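# 哈尔代尔学校机器人社完成双臂整理文具课题阶段汇报

哈尔代尔（Haldale）学校机器人社于 Sun 3 May 在实验楼二层举行本学期课题阶段汇报，课题名称为“双臂协作整理桌面文具”。

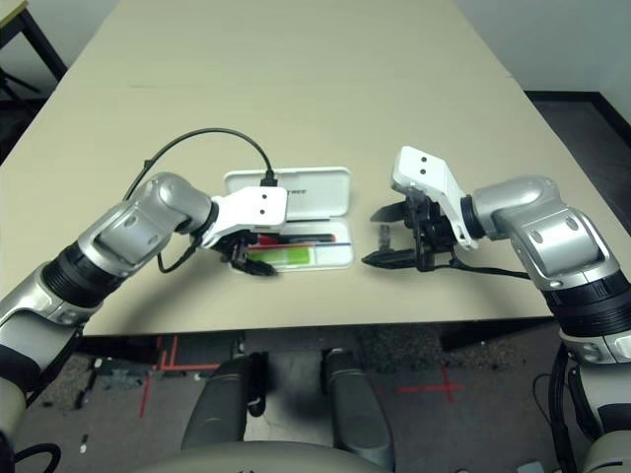

Libor Havlíček 听完汇报后表示，学生们把题目定得很小，这是本次课题做得最好的一点；他同时提出，下一阶段应当先把失败的情形记录完整，再谈提高速度，否则后面的改动很难判断是好是坏。

社团指导教师组对上述意见表示认可，并将其列入下一阶段工作要求。

本课题由高中部学生自主申报，项目代号“Flultaretti”，取自学生编写的第一版控制程序的名称。课题的基本内容是：由操作员控制一台双臂机器人，在一张普通桌面上对文具盒及其周边小件物品进行操作，左右两臂分别承担不同任务；操作过程同步记录，供后续训练自主控制程序使用。按照申报书的设计，课题不追求动作种类的数量，重点考察两臂之间的分工、等待与衔接。

汇报当天的演示围绕一只白色塑料文具盒展开。盒盖向后打开，盒内放有蓝色的笔等颜色鲜明的物品，左侧夹爪自上方伸入盒中，右侧夹爪在盒子一旁张开。学生在讲解中说明，选择文具盒作为操作对象，一是尺寸适中，二是盒盖、托盘和盒内物品的受力情况各不相同，适合用来比较不同的夹持方式。地面上的红色胶带标记也在讲解中有所提及，学生要求每次开始操作前核对设备位置，并由第二名同学复核签字。

## 课题进展

据社团提交的书面材料，课题组本学期共记录操作 400 次，全部由社员在课后活动时间完成。每次记录均附有操作员姓名、初始摆放方式和结果说明。课题组将记录分为“完成”“部分完成”和“中止”三类，其中“中止”一类要求操作员另行填写原因，不得留空。

从材料中可以看出，学期初的中止原因较为集中，主要是两臂同时进入同一区域，操作员出于安全考虑主动停止。针对这一问题，课题组在 5 月之前对操作规程作了修订，规定一侧手臂进入盒体上方时，另一侧手臂须在旁等候，待前者退出后方可进入。修订后的规程已张贴于实验室门内侧，新社员须经口头考核后方可上机。

另一项改动涉及夹爪的张开幅度。最初的程序沿用统一的张开数值，对细长物品和扁平物品不作区分。高一年级小组提出按物品类型分别设定，并用两周时间完成了对比。对比结果显示，细长物品采用较小的张开幅度时，相邻物品被带动的情况明显减少；扁平物品的差别则不显著，课题组在报告中如实写明，没有对该项作出结论。

在线缆管理方面，课题组承认仍有不足。夹爪一端的线缆随手臂转动，弯曲半径在部分姿态下偏小，操作员需要绕行。报告建议在暑期前重新布置线缆固定点，并将每次操作前的线缆检查写入规程。

## 分工与培训

课题组下设操作、程序、记录三个小组，每学期中段轮换一次。社团章程规定，参加操作的学生必须先在记录组工作满两周，熟悉记录格式和中止标准。Naomi Kariuki 在汇报中介绍了记录组的工作方法，并展示了统一使用的记录表。她指出，早期记录表栏目过多，填写者往往在最后几栏敷衍了事；现行版本压缩为一页，必填项全部放在上半部分，备注栏单独留出。

程序组汇报了模型训练的初步情况。该组目前使用操作记录中“完成”一类的数据进行训练，训练工作在学校机房进行，安排在周末和夜间时段，以免影响正常教学。程序组说明，现阶段的自主程序仅在固定摆放方式下进行过测试，尚不具备在任意摆放条件下运行的能力，因此未列入当天的演示内容。

与会教师就数据的代表性提出询问。程序组答复称，现有记录中右手操作员占多数，左右两臂的任务分配因此存在偏向，下一阶段将有意识地安排交换两臂任务的操作，并在记录表中增设相应栏目。

## 安全管理

学校对机器人实验室实行预约使用制度。学生上机期间，须有一名指导教师在场，急停按钮由不参与操作的同学负责。长发须束起，袖口须收紧，不得佩戴挂绳类饰物。设备运行时，任何人不得将手伸入两臂活动范围之内；如需调整桌面物品，应先停机，经负责急停的同学确认后方可进行。

本学期实验室未发生人身安全事故。有一次因桌面物品摆放超出规定范围，操作员未能及时察觉，导致物品掉落，课题组已按规定填写情况说明，并在全体社员会议上通报。

## 经费与支持

课题经费由学校科技活动专项列支，用于购置文具耗材、胶带、备用指垫及线缆固定件。马埃斯（Maes）工作室为课题组提供了 2 次技术讲座，内容分别为夹爪结构与操作记录的整理方法。讲座讲义已由社团存档，校内学生可向指导教师组申请借阅。

## 后续安排

根据汇报会形成的意见，课题组下一阶段将开展以下工作：

- 完善中止情形的记录，对原有记录中表述含混的条目逐条补正；
- 重新布置夹爪端线缆，并更新操作前检查表；
- 增加交换两臂任务的操作记录；
- 编写面向初中部学生的入门讲义，供下学期社团招新使用。

课题组还将以校队名义报名参加普斯蒂内（Pustine）中学生机器人交流赛的桌面操作组。该组别要求参赛队伍提交操作规程、原始记录和现场演示三部分材料，其中规程与记录须在赛前送审。参赛队员由三个小组各自推荐，经指导教师组面谈后确定，名单将在实验楼公告栏公布。

因参赛准备需要，5 月下旬起实验室工作日下午的预约时段优先安排给课题组使用，其他社团如有使用需求，请提前与指导教师组联系，协调至周末时段。有意在下学期加入机器人社的学生，可于本月内向所在年级登记，报名表须由班主任签字后统一交至实验楼二层办公室。

（机器人社指导教师组供稿）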